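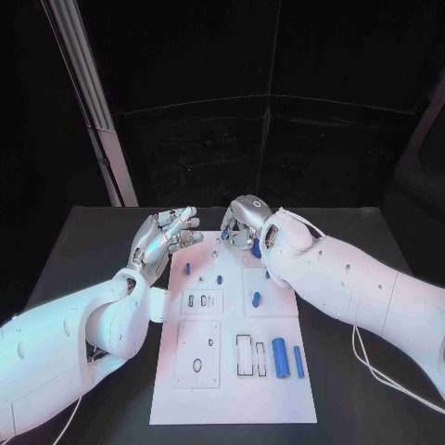 2 min read

Do you need a bought business plan?

Every February my inbox fills with offers for planning templates. This year I gave in and bought one, a bundle from Plonstead that promised a finished plan by the weekend. It came with 8 folders and a welcome letter calling me a visionary. I run a bookkeeping office.

The layout is fine. The tables add up, and the cash flow sheet saved me an afternoon. My trouble is with the words. The market section arrives already written, with blanks for your company name and your city, and it reads the same whether you sell roof tiles or piano lessons. Marisol Boateng, who reads loan applications for a living, told me she can spot a filled-in template by the second paragraph. She doesn't hold it against anyone, but she does skip to the numbers.

So what are you paying for? Mostly a table of contents, as far as I can tell. If you have never seen a plan before, that may be worth something. I doubt it's worth the upgrade, which adds three more versions of the executive summary and a "pitch booster" I still can't explain.

The sales page says 2,646 owners have used the bundle. Used it for what? I wrote to ask how many got a loan or were still open a year later, and got back a coupon.

Aurelia Zwahlen disagrees with me, and she has started two companies to my one. She says a bad template beats a blank page and that most people never get past the blank page. Fair enough. She also admits she threw out everything but the headings.

If you do buy one, fill in the costs first and leave the mission statement for last. Then read the whole thing out loud to somebody who knows your business, and cross out any sentence that makes them ask what you mean. My own plan is down to three pages, and I'm still not sure about the second one.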